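Kitchen refits at Perkley Court

Work on the shared kitchens starts on the second floor and moves down the building one level at a time. Van Rooij will do the plumbing and Grimex the electrical work. Each kitchen will be closed for two weeks, and residents can use the one on the next floor in the meantime. Please label your food before you move it.

The survey on finishes is closed. We received 629 replies, and white countertops with gray veining came first by a wide margin. Cupboard fronts will be plain and the floors stay as they are. Evelien Cuypers in the housing office has the full results if you would like to read them.
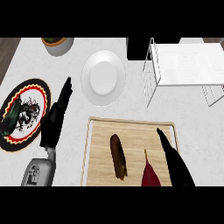
Storage and deposits

Lockers in the basement can be rented for the length of the work. There are 28 left. The deposit is $50, paid back when you return the key. Anything still in a closed kitchen on the first morning of work will be boxed and kept in the office until the end of August.

Questions about dates should go to the front desk, which has the schedule for every floor.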